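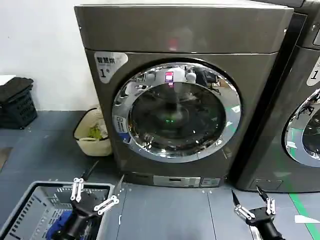

Capítulo 11
El cuidado de los textiles en el ámbito doméstico

Objetivos del capítulo

Al finalizar este capítulo, el estudiante deberá ser capaz de relacionar la composición de una fibra con el tratamiento de lavado que admite, interpretar los símbolos de una etiqueta de conservación y explicar la función del agua, la temperatura, el detergente y la acción mecánica en la eliminación de la suciedad.

11.1 Introducción

La conservación de las prendas ocupa un lugar central en la economía del hogar desde que existe el tejido. Durante siglos, la colada fue una tarea colectiva, ligada al río, al lavadero público y al calendario. En la localidad de Plomberg, los registros parroquiales describen una gran colada que se celebraba en diciembre, antes de las heladas fuertes, y para la cual las familias reunían la ropa blanca de toda la temporada. La ropa se remojaba, se cubría con ceniza tamizada y se regaba con agua caliente hasta obtener una lejía suave que arrastraba las grasas.

El estudio de Gøran Lindholm sobre los lavaderos de Sandberg documenta 766 piezas de ropa blanca inventariadas, en su mayoría sábanas y manteles de lino. El autor observa que las prendas de lana apenas figuran en los inventarios de la colada: se cepillaban, se aireaban y se lavaban aparte, en agua tibia.
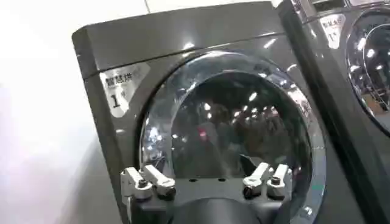

La mecanización trasladó estas operaciones al interior de la vivienda y las redujo a una secuencia de fases: remojo, lavado, aclarado, centrifugado y, en su caso, secado. Los principios físicos y químicos, sin embargo, son los mismos que regían el trabajo en el lavadero.

11.2 Los factores del lavado

El resultado de un lavado depende de cuatro factores: la temperatura, el tiempo, la acción mecánica y la acción química. La disminución de uno de ellos debe compensarse con el aumento de otro. Un programa a baja temperatura requiere, por lo general, una duración mayor o un detergente con enzimas activas en frío.

Las fibras celulósicas, como el algodón y el lino, toleran bien el calor y la alcalinidad. Las fibras proteicas, como la lana y la seda, se degradan en medios alcalinos; la lana, además, se afieltra cuando se combinan humedad, calor y fricción. Las fibras sintéticas absorben poca agua y se arrugan de forma persistente si se enfrían con brusquedad tras un lavado caliente.
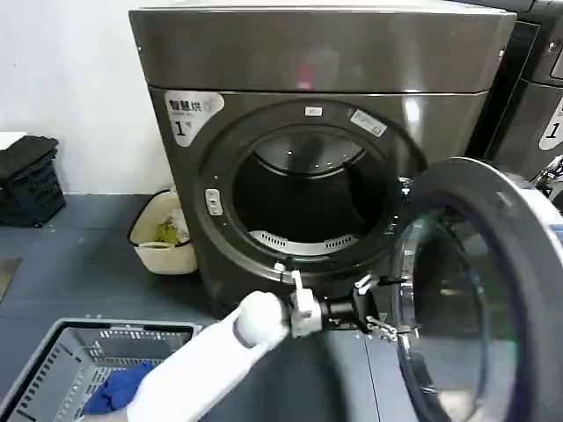

El secado merece una consideración particular. El algodón retiene una cantidad elevada de agua después del centrifugado, por lo que su secado exige más energía que el del poliéster. Ilgın Başaran, en su manual para la escuela textil de Drurnbridge, recomienda separar las cargas por composición y por gramaje, de modo que las piezas ligeras no permanezcan expuestas al calor más tiempo del necesario.

Términos clave

Afieltrado: enredo irreversible de las fibras de lana, con pérdida de superficie y aumento de espesor.
Gramaje: masa del tejido por unidad de superficie.
Tensioactivo: sustancia que reduce la tensión superficial del agua y facilita el desprendimiento de la suciedad.

Actividad inicial

Reúna 2 prendas de composición distinta, copie los símbolos de sus etiquetas y redacte un informe breve sobre el tratamiento que admite cada una. Conserve el informe, que se retomará en el apartado 11.4.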